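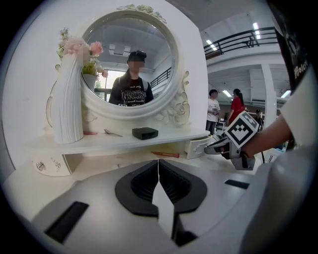 Braltden has completed the furnishing stage of the Georgiou dressing room refurbishment within the approved allocation of $1187. The white dressing table and its round mirror are now in place, with the small drawers intended for clips and cosmetics. The carved roses on the mirror surround will need regular dusting, and $93 has been set aside for cleaning supplies.

Artificial flowers were chosen for the tabletop to avoid ongoing florist costs – a saving the funder requested. 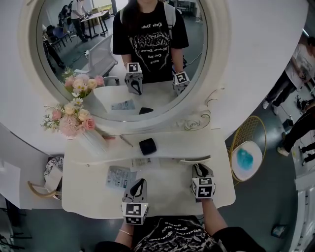
Seating and a second lamp remain outstanding and will be ordered through Plondier in October.

19 August 2022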